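3.2 Materials and sorting task

The participants were 60 children from two primary schools in Urnilitz. Each child worked alone at a table for 20 minutes, and one adult stayed near the door. We chose building bricks because all the children knew them already, so no training was necessary. The instruction was the same as in the study of Sanna and Fiore: "Make a line, and tell me why you put each one there."

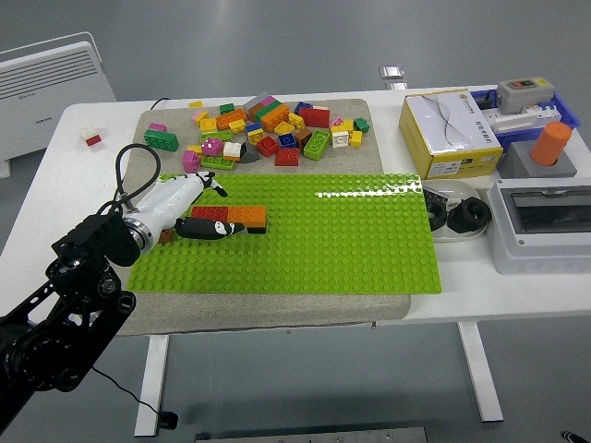 Figure 4. Bricks in several colors behind a green baseplate, with a row begun near its left side.

The spoken reasons were written down by the second author and divided into 3 groups: reasons of color, reasons of size, and reasons which belong to a story ("this one is the father"). When a child gave two reasons for one brick, only the first was kept. Dal Bello proposes to keep both, but in our pilot in September this made the agreement between coders lower.

Children who spoke another language at home could answer in that language. These answers were translated by Kanagaratnam before the coding, and the original words are given in the appendix.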